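地方电视剧集奖项报道中的署名与资历表述：基于普鲁比(Prutby)电视节荣誉单元的文本分析

传播学课程项目报告　第二稿 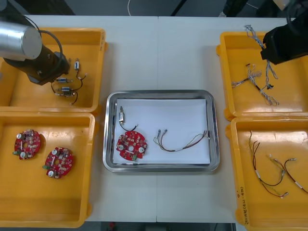

卡西米罗·布斯塔曼特(Casimiro Bustamante)读过初稿后认为，把终身成就类奖项的新闻稿与年度表演奖的新闻稿放在同一语料里统计并不妥当，前者写的是一个人，后者写的是一部戏，句子的主语都不一样，合并之后得出的任何比例都难以解释。本稿接受这一意见，将两类文本拆开处理，第三章和第四章因此重写，初稿中的合并统计表全部删去。

一、选题与问题

娱乐新闻中有一类篇幅短、结构稳定的稿件：某演员将获得某项荣誉。此类稿件通常由主办方新闻稿改写而成，正文包含获奖者姓名、奖项名称、颁发时间、代表作和一段经历回顾。读者对演员职业地位的印象，有相当一部分来自这类稿件的反复出现，而研究者较少把它当作独立文体来讨论。

本项目选取普鲁比电视节的荣誉单元作为材料来源。该单元每年向电视从业者颁发纪念铭牌，铭牌嵌于福索普(Fotthorpe)剧院外的步道。获奖者多为长期出演配角的电视演员，也包括少量主持人和配音演员。选择这一单元出于三点考虑：获奖者知名度中等，报道不至于被其他新闻淹没；主办方新闻稿保存完整；当地媒体与行业网站均有跟进，可以比对改写过程。

报告试图回答以下问题：

1. 新闻稿如何概括一名演员的资历，使用年限、作品数量还是角色名称。
2. 媒体改写时保留了哪些信息，删去了哪些信息。
3. 配角演员的代表作由谁确定，在不同稿件之间是否一致。

第三个问题在开题时并未列入，是编码过程中发现分歧较多后补充的。

二、材料与方法

2.1 语料构成

语料分为两组。A组为荣誉铭牌类文本，收主办方新闻稿11篇，以及对应的媒体稿件30篇。B组为年度表演奖类文本，收媒体稿件40篇，用作对照。B组没有收主办方新闻稿，原因是主办方对表演奖只发布名单，不附人物介绍。这一缺口使两组无法在“新闻稿到媒体稿”的环节上直接比较，相关结论只对A组有效。

媒体稿件来自三类渠道：本地日报的文化版、电视行业网站、综合性门户的娱乐频道。视频、音频及社交平台短文不在收录范围之内。同一稿件被多家转载且文字无改动的，只计首发一篇；标题改动而正文未动的，同样按一篇处理。

2.2 编码单位

编码以小句为单位，每个小句按信息功能归入下列类别之一：

身份：姓名、职业称谓、籍贯。
荣誉：奖项名称、颁发机构、颁发理由。
时间：颁奖日期、从业年限、作品播出年份。
作品：剧名、角色名、播出平台、季数。
评价：形容词性评语、他人引语、主办方赞词。
程序：提名方式、评选过程、费用承担、仪式安排。

一个小句含两种功能时，以谓语所承载的信息为准。例如“凭借出演某剧而为观众熟悉的演员将出席仪式”，谓语为“将出席仪式”，归入程序类，前置定语中的作品信息另作附加标记，不计入主类。附加标记在3.2节讨论定语结构时使用。

2.3 编码过程

编码由2人分别完成，先各自处理全部A组新闻稿，再比对分歧、修订手册，随后处理其余文本。分歧集中在“评价”与“荣誉”两类的边界上。主办方常把颁发理由写成赞词，如“以表彰其为电视表演带来的温度”。初版手册将此类句子归入评价，修订后改为：凡以“表彰”“以示”“鉴于”等词引出、且与奖项授予构成因果关系的，归入荣誉；脱离授予行为单独出现的，归入评价。

手册修订后，已编码的新闻稿全部重编一遍。重编时不参看初次结果。仍有分歧的小句经讨论后确定归类，讨论记录附于编码手册之后。本项目没有计算编码者间信度系数，这是方法上的一处不足，第五章另作说明。

2.4 访谈

文本分析之外，项目对媒体编辑乌戈·略伦特(Hugo Llorente)作了一次书面访谈，问题围绕改写流程、篇幅限制和代表作的选取依据。访谈材料只用于解释文本现象，不作为独立证据。

三、荣誉铭牌类文本(A组)

3.1 新闻稿的基本结构

主办方新闻稿结构高度固定。首段为荣誉信息，点明获奖者与授予单位；第二段为颁发理由；第三段起进入经历回顾，按时间倒序排列作品；末段为仪式安排与媒体联络方式。各篇之间的差异主要出现在经历回顾部分，篇幅长短与获奖者的作品数量并无明显对应关系。作品较少的演员，新闻稿往往用更多文字交代单部作品的播出背景，整体长度因而接近。

经历回顾中的倒序排列值得注意。对长期活跃的演员而言，最近的作品未必最重要，但位置靠前，在后续改写中更容易被保留。一位配音出身的获奖者，其新闻稿先列近年客串的一部侦探剧，后列早年长期主演的广播改编剧。媒体稿件多数只提侦探剧，广播改编剧在其中极少出现。

3.2 资历的三种写法

新闻稿概括资历时有三种常见写法。

其一为年限式，如“从业逾数十载”。此类写法不依赖具体作品，适用于角色分散、缺少单一代表作的演员。年限的起点在各篇中并不统一，有的从首次登台算起，有的从首次出现在电视片尾字幕算起，文本一般不作交代。

其二为作品式，以一部或几部剧名概括。作品式多采用定语结构，剧名置于人名之前，构成“因某剧为人所知的某某”。这种结构把作品信息处理为读者已知的背景，不需要另行论证。附加标记显示，作品信息出现在定语位置的情形多于出现在谓语位置的情形，标题和首段尤其如此。

其三为角色式，直接使用角色名。角色式在新闻稿中较少，在媒体稿件中明显增多，且集中于情景喜剧演员。情景喜剧播出周期长，角色名的辨识度往往高于演员本名，编辑以角色名入标题可以缩短读者辨认的时间。由此产生的问题是，演员的其他工作容易被归并到这一角色之下。

三种写法可以并用。并用时年限式通常居首，作品式居中，角色式居末，形成由概括到具体的次序。

3.3 从新闻稿到媒体稿

媒体稿件对新闻稿的处理以删减为主，增补较少。荣誉类和身份类信息基本完整保留，时间类中的颁奖日期保留，从业年限则常被删去。程序类信息损失最大，提名方式与费用承担几乎不见于媒体稿件。

提名信息的缺失会影响读者对奖项性质的理解。荣誉单元接受制作公司和经纪机构代为提名，获奖者或提名方须承担铭牌的部分制作费用。这两项规定在主办方章程中公开，新闻稿末段也以一句话提及，但由于位于末段，又与仪式安排写在同一段内，改写时往往随整段一并删除。删减很可能出于篇幅，不能据此推断媒体有意回避。

略伦特在访谈中对此的解释是，短讯篇幅有限，编辑自下而上删稿，末段的内容首先被去掉；除非费用问题本身成为新闻，否则不会专门查阅章程。该解释与文本表现相符。

增补部分主要有两种。一是补入演员近期参演且正在播出的剧集，行业网站多作此处理。二是补入与本地的联系，如曾在福索普剧院演出，或曾在当地取景拍摄，本地日报多作此处理。门户网站娱乐频道基本不作增补，改动限于标题和首段的语序。

3.4 代表作的分歧

同一名获奖者的代表作在不同稿件中并不总是一致。分歧有三种情形。

第一种由排序引起，即3.1节所述的倒序效应。新闻稿并列多部作品而未指明主次，媒体取首位作品作为代表作。

第二种由平台引起。行业网站倾向于选择仍可在流媒体上收看的作品。普利伦特(Plirent)平台收录的剧集在行业网站稿件中出现较多，未被收录的旧剧即使播出季数更长，也常退居次要位置。对早年主要在地方台工作的演员，这一倾向影响较大，部分节目没有留下可供播放的版本，编辑也难以核实情节与角色。

第三种由编辑部既有稿件引起。媒体在报道同一演员时会沿用旧稿中的人物介绍，旧稿中的代表作随之延续。语料中有一家网站，对某位获奖者始终使用同一句介绍，句中的剧集早已停播，其后参演的作品均未补入。该句的措辞与标点在先后各稿中完全相同，可以判断为直接复制。

以吉亚姆菲(Gyamfi)制作公司出品的家庭情景喜剧为例。该剧有一名饰演邻居的演员获颁铭牌，新闻稿把她的舞台剧经历放在首位，情景喜剧列于其后。媒体稿件几乎全部对调了次序，标题采用角色名。只有本地日报一篇保留了原有排列，原因可能在于该演员曾随剧团在福索普巡演，舞台经历对本地读者同样具有辨识度。

四、年度表演奖类文本(B组)

4.1 主语与信息分布

B组文本以作品为主语的小句明显多于A组。常见句式为“某剧获最佳剧集，主演某某获最佳女演员”，演员信息附着于剧集信息之后。身份类小句少，从业年限基本不出现。这与布斯塔曼特的意见一致，两组文本的叙述对象不同，合并统计会抬高作品类在整体中的比重，同时掩盖A组中年限式写法的存在。

4.2 评价类信息

B组的评价类信息多为引语，来源是评审评语和获奖感言。A组的评价类信息则多为主办方赞词，引语较少，获奖者本人的发言更少。原因与发稿时间有关：A组稿件一般在仪式之前发布，获奖者尚未致辞；B组稿件在颁奖当晚或次日发布，感言可以直接引用。

这一差别带来一个结果。A组稿件中的获奖者通常处于被介绍的位置，职业经历由主办方和媒体概括，本人对自己工作的描述缺席。仪式之后的后续报道原本可以补足这一部分，但后续报道数量很少，多为图片配短句，未达到本项目收录的文字标准。

4.3 配角的可见度

B组中配角奖项的篇幅通常短于主角奖项，有时仅在名单中列出。A组的获奖者恰恰以配角演员为主。对这部分从业者而言，荣誉铭牌类报道可能是少数以其本人为主语的新闻文本，其中资历如何概括、代表作如何选定，影响会持续较长时间，后来的人物介绍乃至讣闻都可能沿用。本项目没有收集讣闻材料，此处仅提出推测，未作检验。

五、方法上的限制

语料只涉及一个电视节，主办方新闻稿的写法可能带有撰稿人的个人习惯。据编码时的观察，A组新闻稿在措辞上相近，不排除由同一人执笔。若如此，3.1节所述的固定结构不宜推广到其他奖项。

编码者间信度没有计算。手册修订发生在首轮编码之后，修订后的重编虽未参看初次结果，但编码者对文本已有印象，独立性受到影响。更合适的做法是另取一批文本试编，手册定稿后再处理正式语料。

“荣誉”与“评价”的边界仍不够清晰。修订后的规则依赖引导词，对省略引导词的句子处理不稳定。标题中的赞词尤其难以归类，本稿将标题单列，不计入小句统计。

访谈只覆盖一名编辑，对行业网站和门户网站的改写流程了解不足。3.4节关于流媒体收录影响代表作选择的判断，依据是文本中的共现关系，缺少编辑方面的证词，因果方向也未确定。存在另一种可能：剧集本身较受欢迎，因而既被平台收录，也被编辑选为代表作。

六、后续工作

下一阶段计划补充三项内容。第一，收集仪式后的致辞文本，与仪式前新闻稿中的经历概括对照，考察演员自述的代表作与主办方所列是否一致。致辞录音由主办方保存，查阅申请已于一月提交，尚未收到答复。

第二，增加另一项地方性电视荣誉作为对照，优先选择不收取制作费用且提名过程公开的奖项，用以检验程序类信息的缺失是否与费用规定有关。

第三，修订编码手册，把作品类拆分为剧名、角色名、平台三个子类。现行手册将三者合并，3.2节与3.4节的讨论只能依靠附加标记和人工复查，效率较低，也不便他人复核。

附录一　编码手册(修订版)要点

小句切分以谓语为准，并列谓语分别计数。
片尾的媒体联络方式不编码。
图片说明不编码。
译名不统一的剧集，以主办方新闻稿中的写法为准；新闻稿未提及的，以首发媒体稿为准。
角色名与演员本名同现时，归类依谓语确定，角色名另作附加标记。
转引其他媒体的段落照常编码，并注明原始出处。
更正启事单独存档，正文以更正后的版本为准。

附录二　访谈问题

收到主办方新闻稿后，由谁决定是否采用。
短讯与长稿的篇幅标准如何确定。
人物介绍是否有统一的存档，多久更新一次。
代表作的选取是否与获奖者本人或经纪机构核对。
提名和费用信息在什么情况下会写入正文。
仪式后的后续报道由文字组还是图片组负责。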